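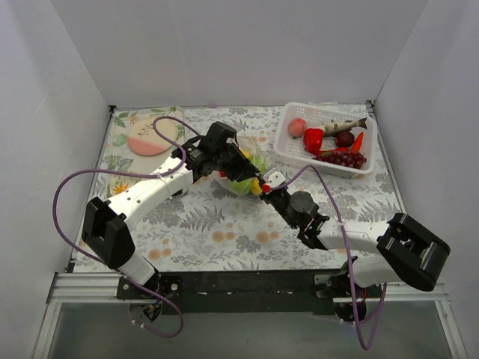
Packing bench update from the Galier building

The two-arm bench in the produce room has been on the schedule since January, and several people at the other sites have asked how it is going. This is a summary of where things stand and what it has meant for the packing crew.

The bench handles mixed bags only. These are the small household orders where a customer gets a few different fruits and vegetables in one clear bag. They were always the slowest part of the shift, and the part people asked to be rotated off. Single-item cases, the Jaidee restaurant orders and anything over 10 pounds are still packed by hand on the main line, and there is no plan to change that.

At the moment the bench does 253 mixed bags on a normal day. A good packer can beat that without much trouble. What has changed is that one person can look after the bench and also do the labels and the paperwork for the route, where before we had two people bagging and a third doing labels.

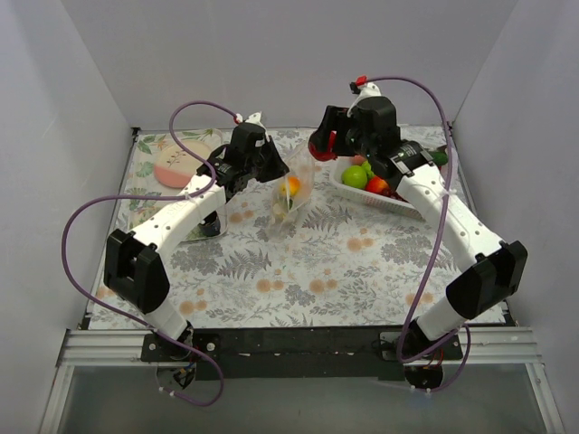

One arm on the bag, the other with the next piece of fruit.

No hours were cut. Two packers moved to receiving, which had been short for most of last year, and one took the bench operator course from Helleo. The operator job pays one step above packer. It is open to anyone who has finished the course, and the next session has four places. Sign up with Adelmo Monti in the produce office.

Some things are harder than before. The operator stands in one spot for longer stretches, so we have gone to two-hour turns. The produce room is also quieter, and a few people have said they miss the talk at the old table. We moved the morning break so that receiving and packing take it together again, and that has helped a little.
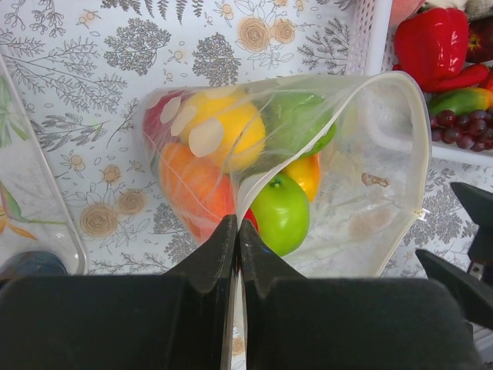 Bag choice took up more of our time this summer than anything else. We tried three kinds from Wullareo and settled on the zip bag with the slider. It costs more, and we have ordered 2000 to start. The mouth is what matters most to the operators. With a stiff rim standing open in a wide loop, there is space for a big piece like the yellow fruit to sit next to an apple, and the operator can see into the bag from the side. Please don't swap in the older flat bags when the shelf runs low – ask for a refill instead.

Quality checks have not changed. A person still looks over every mixed bag before it goes in the tote, and bruised or soft pieces come out at that point. If you find a problem, write it on the sheet by the scale with the time and your initials. Those notes go to Helleo at the end of each week.

The next review of the bench is September 1, 2018. Comments can go to Adelmo before then, in person or in the box outside the break room.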